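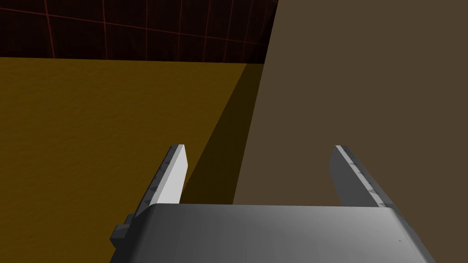 HELP & FAQ / COMMUNITY GARDEN PLOTS

Orlow Street Garden: Your Questions Answered
Last updated February 2022

We love getting mail from people who want to grow things! These are the questions that land in our inbox most often. If yours is missing, write to Subira Chege, our plot coordinator, and she'll get back to you.

Who can have a plot?
Anyone who lives in Trorneck, plus people who work here and can stop by at least once a week in the growing season. You don't need experience. A lot of our best tomato growers had never touched a seed packet when they joined.

How long is the waiting list?
It moves faster than you'd think. We have 183 plots, and a good number change hands every spring when people move or switch to a smaller space. Half plots open up sooner than full ones, so tell us if you'd be happy with either.

What does it cost?
A full plot is $34 a year, and a half plot is half that. Water is included, and so are wood chips and the compost from the bins by the north gate (help yourself, but please leave the unfinished bin alone until it's marked ready).

When can I start planting?
Peas, spinach and radishes can go in as soon as the soil crumbles in your hand. For peppers, basil, squash and anything else that sulks in the cold, wait until the middle of May. Every year somebody gets excited by a warm spell and puts their tomatoes out early, and every year we're all out there at dusk hunting for old bedsheets!

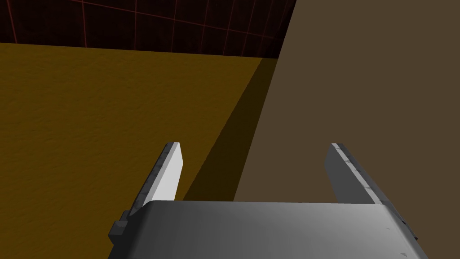 If you do get caught by a late frost, cover the plants before sunset and take the covers off in the morning. Beans that get nipped can be sown again and will catch up just fine.

Can I grow fruit?
Yes, please do. Strawberries, currants and rhubarb are all welcome. Raspberries are allowed in a sunken tub or behind a root barrier, as they travel. No trees, except dwarf ones in pots.

Do you have a seed swap?
We do, and it's one of my favorite days of the year. Last time we laid out 503 packets, and there were beans in colors I had never seen before. Bring what you've saved in labeled envelopes, with the variety and the year. If you have nothing to bring, come anyway and take a few.

What is the Preda bean everyone keeps talking about?
A climbing bean that Dirceu Rezende has been saving and sharing here for years. Flat pods, purple flowers, and it keeps cropping right up to the first hard frost. Soak the seed overnight, plant it an inch deep and give it a tall pole. Taller than that. It really climbs!

Are there rules about sprays?
No weedkillers anywhere on the site. Insecticidal soap is fine on your own plot. For slugs, try boards laid flat overnight and picked clean in the morning. 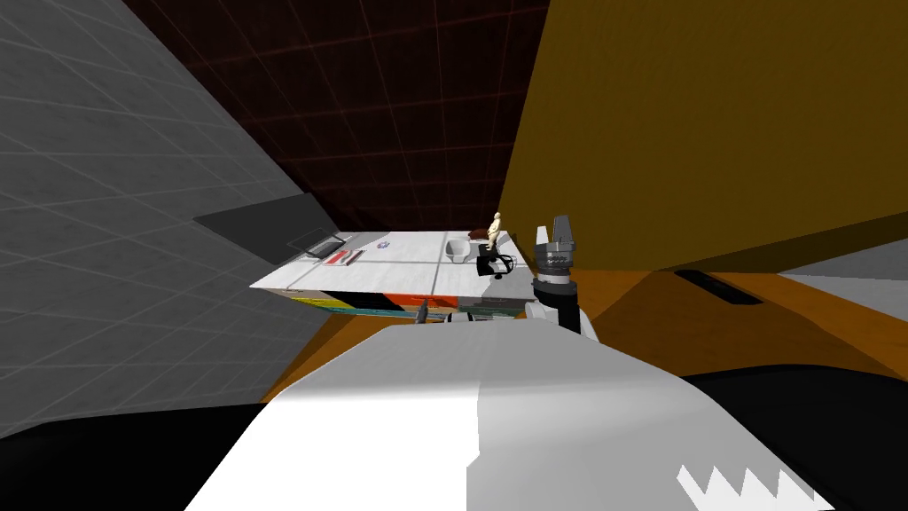
Aphids mostly sort themselves out once the ladybugs arrive, so give it a week or two before you do anything. A firm blast from the hose helps in the meantime.

What if I'm away for a while?
Put a note on the board in the Clikamberg shed and someone will usually offer to water in exchange for your zucchini. For anything longer than a month, let Subira know so your plot isn't listed as abandoned.

Can I bring my kids or my dog?
Kids, absolutely. Dogs are welcome on a short leash, on the paths only.

Where does the extra produce go?
Into the crates by the front gate, washed and bagged if you can manage it. We're hoping to give away 1000 pounds this season, and every handful of beans counts toward it. Drop-off is any morning before ten.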